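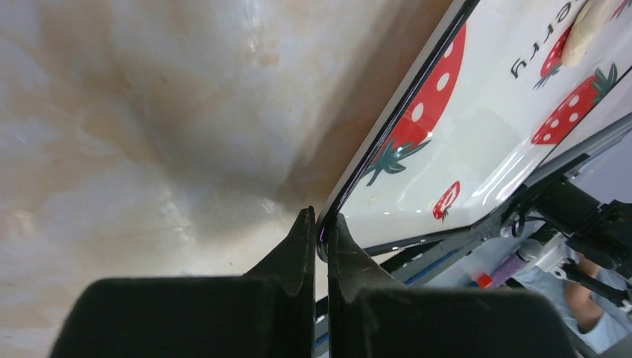

Plostisstead Shared Kitchen
Minutes of the house meeting, 10 March 2024

There: Shahnaz Barua, Fletcher Pirihi, Kazuhiro Tamura, Anouk Maes and me (Mohcine Morsy, taking notes again, so blame me for the spelling).

We got going late as Fletcher was still finishing his toast. Last meeting's minutes were read out by Shahnaz at top speed and agreed. One fix - I had written that Anouk would buy the new sink strainer, and it was Kazuhiro. He has bought it. It fits.

1. Trays

This took up more of the evening than I expected! We have ended up with too many serving trays and they all live in a heap beside the bread bin. Anouk wants them stood on end in the tall cupboard, like records. Fletcher thinks they'll slide out and land on somebody's foot. We agreed to try Anouk's way until the next meeting, with a tension rod across the front (Kazuhiro has a spare one from his old bathroom).

The white strawberry tray with the black rim stays out on the side for everyday use. Shahnaz asked that it be wiped with a soft cloth and kept out of the dishwasher, and I'm writing that down here so we all know. Two of the big metal trays go to the Hulent swap shelf. I said I'd carry them over, and Fletcher said he'd believe it when he saw it.

2. Cloths and boards

Long talk about stains. Shahnaz would like anything that has gone brown and won't come clean to be thrown out, and I'd like to keep a few for messy jobs like beets and turmeric. We met in the middle: a small pile for messy jobs on the bottom shelf, everything else goes. Anouk will soak the table linen overnight in washing soda and report back. Kazuhiro offered to oil the chopping boards while he's doing his own.

3. Money

The kitchen jar stands at $136. Grostadon have quoted $800 to replace the extractor fan, and there was a bit of a silence after I read that out. Fletcher is going to ask whether cleaning the old one and changing the filter would do for now. We've put off any decision on a new fan until September, when the rent on the store room comes back to us. Kazuhiro would rather do it sooner, and asked me to note that, so I have.

4. Spring lunch

Nearly 200 people came through last year and we ran out of plates before the rice was even done. Shahnaz is asking Pirzada if we can borrow theirs again. Anouk is on desserts and wants strawberries if the price is decent, otherwise it'll be the lemon thing. I'm on tea. Fletcher is on tables, chairs and the washing-up rota, and would like people to put their names on it this time - in pen, please.

5. Anything else

The back door is sticking. Kazuhiro will plane the bottom of it.

Whoever has the good peeler, could you bring it back? Orange handle. Anouk has been using a paring knife on the carrots and she's fed up with it.

Shahnaz asked about moving the meetings half an hour earlier. Fletcher can't do it, so we're staying as we are.

Next meeting in the same room, Anouk to bring cookies. I still need everyone's key numbers for the list by the door, so please text me yours.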